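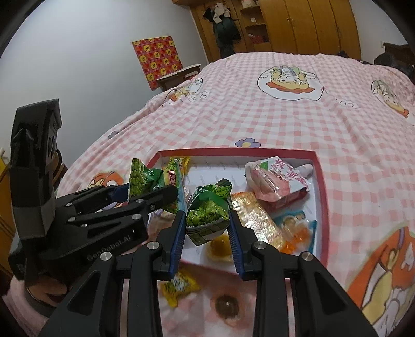
The Fernoler method is a procedure for dividing demonstrations of two-handed manipulation into short segments before they are used to train a robot policy. It was developed by the Pritchard group at the Zunthorpe laboratory and is intended for recordings made with hand-held grippers in ordinary homes. Its usual test task is the handling of small packaged goods in an open tray. A foil snack packet held between two blue pads, with other wrapped sweets lying close by in the same tray, is typical of the conditions for which the method was designed: the object is light, its surface wrinkles under pressure, and the neighboring items differ in shape and stiffness.

Background

Earlier work on learning from demonstration generally treated a recording as a single unit. A recording that contained one poor grasp was either kept whole or thrown away whole. In household settings this proved wasteful, as a long recording may contain many separate grasps of uneven quality. Frauke Fröhlich, who led the first study, proposed that the opening between the fingers be used to locate the boundaries between grasps, and that each part then be judged separately. The first description of the method was released as a laboratory report on 3 May 2023.

Procedure

The method has two stages. In the first, the finger opening of each gripper is tracked over time, and a boundary is placed wherever the opening remains steady for at least 8 consecutive samples after a closing movement. In the second, the segments from the left and right grippers are compared. Segments that overlap in time are joined and treated as one two-handed action – for example, when one gripper steadies a container while the other places an item in it. Segments that do not overlap are stored as one-handed actions.

A later revision, known as Lurketti matching, changed the second stage. It joins overlapping segments only if both grippers are near the same object or the same container.

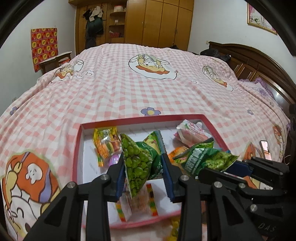 Contact between packets is the main difficulty in the second stage. Goods placed in a shallow box tend to lean on one another, and a movement of one may shift the next. The problem is greatest with pyramid-shaped packets, which have no single preferred grasp and may be taken by a face, a point or the crimped edge. Where one such packet is between the pads of the first gripper and another of the same style lies tilted over the side of the box, with a pad of the second gripper against its tip, the original rule would join the two actions if they overlapped in time. Lurketti matching would also join them, as both packets share a container. Critics of the revision have cited this as a case in which the rule is too broad.

Results

The first study used 200 recordings, which the procedure divided into 1656 segments. Of these, 139 were rejected on review, most of them for a missed boundary during a slow release. A policy trained on the remaining segments completed more placements than one trained on the undivided recordings, with the largest gain on soft pouches. No clear difference was found for rigid cups.

Limitations

The method relies on finger opening alone and does not measure force. A gripper that closes on a very thin wrapper may give nearly the same reading as one that closes on nothing, and such segments must be checked by hand. Boundaries are also less reliable when an operator adjusts a grasp several times without letting go. The authors of the first study advised against using the procedure for cloth, for which a steady finger opening says little about the progress of the task.

See also

Learning from demonstration
Bimanual manipulation
Time series segmentation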